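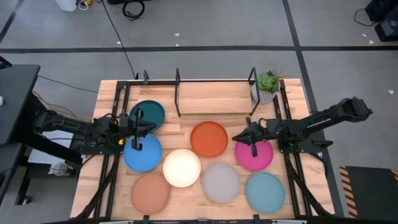

Tips for the kitchen: before you pay for a table-clearing robot

A few readers have written in about the Drernovura two-arm table kit, which Flandell has been offering on a rental plan since October. The pitch is that it sorts and stacks your plates while you get on with something else. I've spent longer with the brochure and the sales people than I meant to, and I'm not sold. If you're tempted anyway, some pointers.

Measure first, then measure again. The arms mount to a frame around the table, so you're fitting a table and a frame, plus elbow room either side. My own kitchen wouldn't take it without losing the fridge door. Flandell will send someone to look, but ask whether the visit is free. Mine was quoted at $77 and then waived when I made a face.

Use plates with a bit of a rim. A two-finger gripper needs an edge to get hold of. Dead flat platters and those heavy square things people got for weddings in the nineties are a poor bet. Shallow round plates are what the demonstrations favour, and you should read something into that.

Space them out. Plates spread so none overlap are a much easier job than the heap that's left after a family dinner. Of course, if you've gone around the table separating every plate, you could have carried them to the sink by then. I put this to Karla Palacios at Flandell and she said customers "get into the habit". I'm sure they do.

Scrape before, every time. There's nothing in the rental plan about leftovers, gravy or a fork left lying across the plate. I asked twice.

Solid colours help you check the work. If you're trying the kit at home, put out a set where every plate is a different colour and write down the order you want. You'll know straight away if the teal one has gone where the orange one should be. An old mismatched set from the op shop is ideal, and you won't cry over a chip.

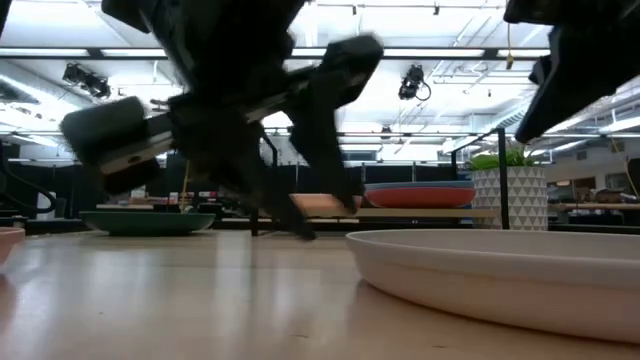
Gripper on the move over the table, white dish in front.

Move the pot plant. Anything tall near the working area is one more thing to bump, and a good pot costs more to replace than a saucer. Same goes for candles and the good pepper grinder.

Sort out your cables. Run them up and away from where people walk, and tape or clip anything that crosses the floor. Gumaro Lozano, who rewired my laundry, charges by the hour and reckons half his callouts are cords in silly places.

Keep kids and pets back while it's going. Tape a line on the floor and stick to it. Bright tape is best on a dark floor, black on a pale one.

Ask about breakages in writing. The plan covers the arms. It doesn't cover your crockery, and the clause saying so is on page 19. Get an answer by email and keep it.

Now the money. The kit is $433 a month, with a $3,000 bond. A decent dish rack and a roster on the fridge will do most families for years. If somebody in the house has trouble gripping or lifting, I can see a case for it, and I'd ask for a trial with your own plates on your own table before signing. Flandell said they'd "look into" home trials. I'll update this page if they do.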